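Garside Shape Blocks

README for the block set, version 2
Last updated 27 May 2025

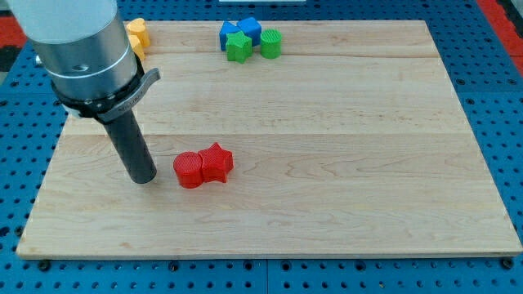
One early user wrote to ask whether the star really needed to be in the set at all, given that it takes far longer to make than a cylinder and never sits as neatly beside its neighbors. Yes, it does! The star is my favorite piece, and it's the one that makes arranging blocks on a board fun. A cylinder looks the same whichever way you turn it. A star has arms, so as soon as you slide it up against something else you have to think about where they point.

What this is

Notes, sizes and layouts for a small set of simple shape blocks, meant to be moved around on a flat wooden board. The Garside set grew out of an older one called Rornden, which had only plain shapes and a lot of very similar layouts. If you used Rornden, your old layout sheets still work, but please read the part on spacing first.

What's in the folder

layouts.csv: 416 starting layouts, one per row
shapes.txt: names and outlines of the blocks
boards.txt: notes on the boards, including grain and joints
changes.txt: what moved, what got renamed, what I broke and fixed

Of the layouts, 64 have two blocks touching at the start. These are the ones I'd try first (they're so much more interesting than blocks sitting far apart), and they're marked "contact" in the fourth column.

Boards

Pale wood with visible grain works nicely, and red blocks stand out well on it. Knots and growth lines are fine. Check the joints between planks, though! Run a fingertip across each one. If you can feel a step, sand it down, or a block will catch there and swing around. Don't wax the board. I tried that in February and everything slid much too easily.

Spacing

Rornden measured from edge to edge. Garside measures from center to center, and for the star, center means the middle of the body, ignoring the arms. Almost 74 of the old layouts needed a small fix after the switch, all listed in changes.txt.

Known problems

Rows copied over from the Masovberg sheets use "disc" where everything else says "cylinder". Same block. The star's angle is missing in a few of the Bemadard rows, so treat a blank there as unknown, please, and don't fill in zero.

New layouts are very welcome, especially odd ones with the star in them. Add them at the bottom of layouts.csv and leave the existing row numbers alone.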